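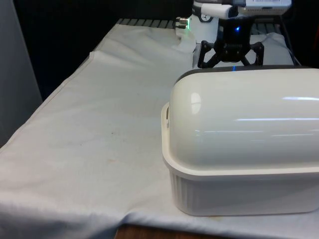 Attachment 1 to ticket 3049: the bread box with lid on, table in room 2.

Print this page | E-mail this page

Ticket 3049
Product: Zellness bread box, large, white, domed lid
Opened by: Titilayo Okafor
Department: Uniyal Housewares, customer help
Status: closed

First message

Good morning,

I write about the large white bread box which we bought in September for our breakfast room. We have two problems with it, and I will try to explain them in the right order.

The first problem is the lid. When I put it on the base it looks closed, but at the left end it can move a little. If I press with my palm at the left end, the right end comes up, by perhaps the thickness of a coin. If I press the right end, the left comes up. The bread goes hard at the cut side by the next morning, which did not happen with our old box.

The second problem is smaller and maybe it is not a problem of your product. On the light tablecloth where the box stands there is a faint brownish spot, near the middle, and a few weaker smudges next to it. My colleague thinks that something comes out from under the base. I am not sure of this. You can see the cloth in the attachment, so please tell me if you know this kind of mark from other customers.

What I have tried already:
- washed lid and base by hand with warm water and dried them
- turned the lid the other way round (no difference)
- looked along the rim for crumbs, I found some and removed them (a little better, then the same again)

I do not want to send the box back if it can be avoided, because the size is very good for us.

With kind regards,
Titilayo Okafor

Reply from customer help

Dear Titilayo Okafor,

Thank you for the clear message and for the picture. Before we speak about a new lid, please check these points:

1. Is the box standing flat? We see a fold in the cloth near the back of the table on the left side. If a fold like this comes under the base, the base can twist a little and the lid will rock. Please take the box off the cloth and put it on the bare wood, then press both ends again.

2. Was the lid ever in the dishwasher? The base is made for it, the lid is not.

3. What is the number on the underside of the base? It should be 2193 or 374. The two versions have a slightly different rim and the lids must not be exchanged.

About the marks: we do not know of any colour coming out of the base. Please wipe the underside with a damp white kitchen paper and tell us if the paper changes colour.

Customer help, Uniyal Housewares

Second message

Hello again,

I did the checks after breakfast, at 10.30, when the room was quiet.

Point 1. On the bare wood the box stands flat and the base does not move. The lid still rocks, but less than before. So the cloth was a part of it, but not all. I have now pulled the cloth tight under the box.

Point 2. I asked everybody. One person thinks she put the lid in the dishwasher in the first week, with the cups. She is very sorry. The lid is still glossy and I see no damage with my eyes.

Point 3. The number on the base is 374. Inside the lid, in very small letters, it says 2193. I read it two times with my glasses to be certain.

Underside: I wiped it with the white paper and the paper stayed white. I think therefore the spot is from tea, or from a cup which stood there earlier. I will soak the cloth overnight in Clornumora powder and not blame the box any more.

Reply from customer help

Dear Titilayo Okafor,

Thank you, this answers the main question. A 2193 lid on a 374 base will go on, but it does not sit down completely on the rim. The boxes were probably mixed when they were packed at the Clondier warehouse. We send you a 374 lid without cost, and you can keep the other one.

Until it arrives, a clean tea towel round the loaf inside the box will help a little.

Last message

The new lid came yesterday. It goes down on the rim at both ends and does not rock, also with the cloth under the box. The bread from yesterday was still soft this morning at 7.

The spot on the cloth became weaker but it is not gone. I will wash it one time more. From my side you can close the ticket.

Titilayo Okafor

Closed by customer help. Cause: wrong lid version. Part sent: lid 374.

Print this page | E-mail this page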